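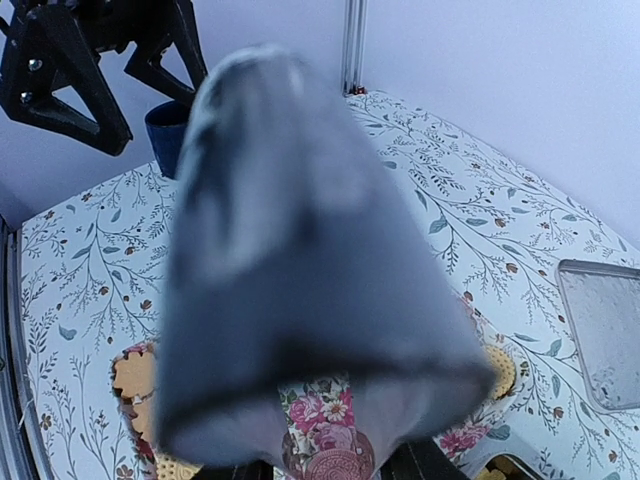

Attachment 1: grey-blue fabric, held up (blurry)

Support > Laundry > Front loaders > Filling and spinning

Jun 1, 2020
Posted by Venkatesh Shenoy

Tevik front loader on tank water: slow fill, error 107, won't get past 900 on the spin

Hi all, me again. I've kept this as one long ticket so Colm and whoever else picks it up can see what I've already tried, and I've added to it as I went, so apologies if the top half doesn't know what the bottom half knows.

Setup first. The machine is a Tevik front loader, bought from Meinecke in December, standing on a concrete floor in the laundry out the back. It's plumbed to a 3,000 litre rainwater tank through a little Brarum pressure pump on the outside wall. Cold only, the hot inlet is capped. We've got no mains out here so please don't ask me to try it on mains (I was asked that twice on the phone!).

What it does: starts normally, locks the door, begins filling, then partway in it stops and shows 107. The manual says 107 is "water supply" and tells you to turn the tap on. The tap is on. If I press start again it carries on for a bit and often gets through the whole wash. Then comes the second problem, where the final spin climbs to 900 and just sits there, even when I've picked the fastest setting, and the towels come out heavy enough to bend the clothes horse.

First try
Turned everything off at the wall, waited, turned it back on. Same thing. Ran an empty rinse and it filled fine, no code, which got my hopes up. Put a load of sheets in and got 107 before the water was even visible in the door.

Second try
Took the inlet hose off and had a look at the mesh filter where it screws onto the machine. There was some brown gritty muck in there, so I pulled it out with pliers (gently, it's only plastic) and rinsed it with a toothbrush. Got three clean loads in a row after that and very nearly closed this ticket. Fourth load, 107 again. Filter was mucky again too, though not as bad.

Colm Mulligan from support replied and asked me to do the bucket test, so I did: hose off the machine, end of it in a bucket, tap fully open, time it. It started off strong and then dropped to a dribble, then strong again, then a dribble. Kind of like the pump was breathing. He reckoned the machine was off the hook for the filling part at that point and I think he's right.

Third try
Went and stood next to the pump while my partner ran the kitchen tap. You can hear it cut in and out every couple of seconds. Rang Fandel, who put the tank in, and got Svenja Bauerfeind, who was very patient with me. She asked if there was a filter between tank and pump. There is! It's behind the downpipe, at ankle height, in a clear housing that has gone completely green so I'd taken it for part of the pump. I don't think it had been opened since the tank went in. The cartridge was the colour of strong tea.

New cartridge in, O-ring greased, bled the air out at the garden tap. Did the bucket test again and it was steady from start to finish. I've now run 12 loads with no 107, including two with the kitchen tap running at the same time on purpose.

So that's the filling sorted, I'm calling it.

Still open: the spin
This one hasn't budged. What I've checked so far:

- Transit bolts are out. I've got them in a jar, all four.
- Drain hose isn't kinked, and it isn't shoved too far down the standpipe.
- Drain pump filter is clean apart from one hair tie and a washer that doesn't belong to anything I own.
- Machine is level side to side. Front to back it's a hair low at the front, and I haven't fixed that yet.
- Mixed loads do the same as towels. An empty drum does go past 900, you can hear it.

Ingeborg Brinkmann commented on my last thread that hers did exactly this until she screwed the front feet out a touch and did up the lock nuts, which I never touched when it was installed. I'll do that next, once I've found a spanner thin enough to get in there. If anybody knows the size of those lock nuts I'd love to hear it, the manual only has a drawing.

Colm, two questions for you while I'm at it. Is there a way to see whether the machine is limiting the spin for balance, or is it just silent about it? And does the Meinecke warranty cover a callout if it ends up being the feet? I'd rather know before I book anyone, it's a long drive out to us.

Status: part resolved (fill), open (spin)

Related tickets
Error 107 after power cut, tap open
Brarum pump cycling on and off with all taps closed
Towels still heavy after final spin – Ingeborg Brinkmann
Which inlet hose for a cold-only connection? – Benedikt Wieser
Door stays locked at end of rinse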